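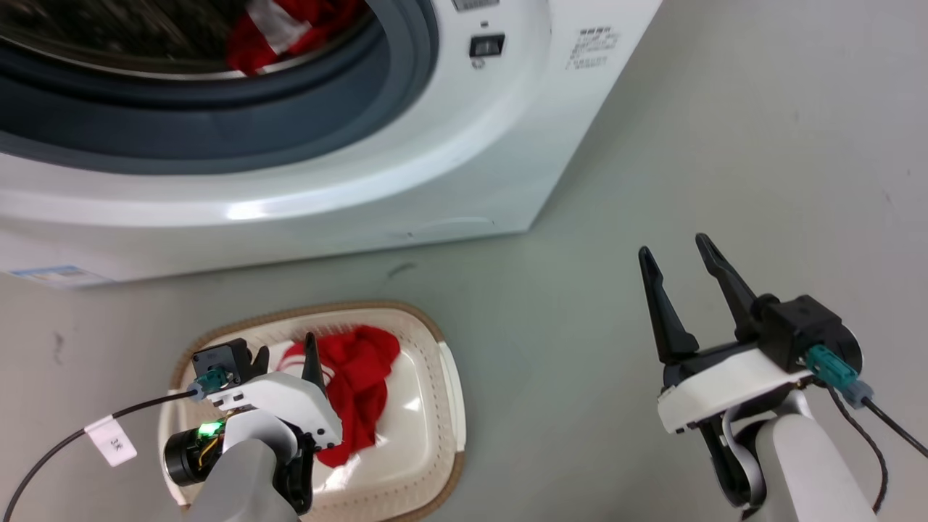 Laundry cell upkeep meeting
Monday, 10.00, Skelden workshop

Present: Tanveer Hashmi (chair), Gunhild Vigfúsdóttir (notes), Ines, Petter, Mo
Apologies: Lashari (their fitter is on leave until April)

1. Notes of the last meeting
Agreed, with one correction. The spare gripper fingers came from Brovier, and Lashari supplied the cable ties. Gunhild has changed the file copy.

2. State of the cell
Tanveer opened with the good news: the cell has now done 398 load and unload cycles on the present set of fingers, and he is delighted with how they are lasting. Petter had both grippers off on Friday and found the left pair a little more worn at the tips than the right. He would like to swap them over at the next service and see if the wear evens out. Everyone thought this was a lovely simple thing to try. Agreed.

Mo asked if the fingers could be cleaned with the same wipes we use on the washing machine panel. Petter said yes, but to keep them well away from the connectors.

3. Cables
Long discussion, mostly cheerful. Each gripper has its teal plug and a thin black cable running back from it, and the question is how much slack to leave. Too little and the plug takes the pull when the arm reaches into the drum. Too much and the cable swings out and catches on the rim of the basket. Ines has been trying different lengths with a bit of tape as a marker and thinks 35 cm of free cable between the plug and the first tie is the sweet spot. She showed her notes and they are really very good (copy in the shared folder, please do read them!).

Agreed to set both sides to 35 cm. The tags stay on the cables. Petter asked that people stop turning them round to read them, as the print is rubbing off, and Gunhild will reprint the set on the tougher stock.

4. Where things stand on the floor

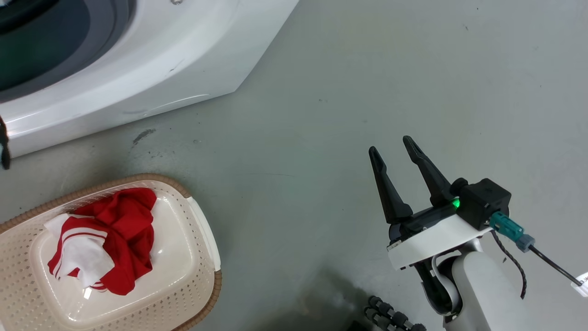

The machine creeps forward on fast spin, and a shift of 6 mm at the feet is enough to make the reach into the door opening feel clumsy. Petter proposed rubber pads under the feet. Tanveer was keen, though he wants the machine levelled again straight after they go in and the door position taught afresh, in that order. Mo will help with the lifting.

The basket is a separate matter. It is light, and a nudge from a finger will turn it. Ines suggested four small corner marks in floor tape so that whoever sets up can put it back square in a few seconds. Gunhild asked for a colour that shows up on grey. Mo has a roll of yellow and will bring it in.

Petter raised the scuffs on the floor by the machine. Mop before taping, or the tape will lift. Gunhild wondered if they bother the cameras at all. Ines has not seen any sign of it but will run a batch before and after mopping, which the rest of us are looking forward to more than is probably reasonable.

5. Start-up routine
Rarar has sent a new version of the start-up sheet. It is much clearer than the old one and fits on one side. Order is now:

Check the stop button is released
Power on, wait for the green lights at the wrists
Open and close each gripper twice with nothing in it
Look along both cables for rubbing
Put the basket on its marks
Run one garment through at slow speed

Tanveer timed himself at 78 seconds for everything before the slow run and was rightly pleased. Petter asked for a line about checking the finger screws. Gunhild to write to Rarar.

6. Any other business
Mo asked if we could try towels. Tanveer said yes please, once the pads are in. Ines has some old ones at home.
The hex key set has gone missing again. If it is in your bag, please put it back on the hook.

Actions
Petter: swap finger pairs left to right; order and fit pads; level the machine
Ines: set cable slack on both sides; mopping batch; towels
Mo: yellow tape; mop the floor; help with lifting
Gunhild: reprint tags; write to Rarar about the finger screws
Tanveer: teach the door position again after levelling

Next meeting in two weeks, same time, in the small room upstairs. Closed at 10.50.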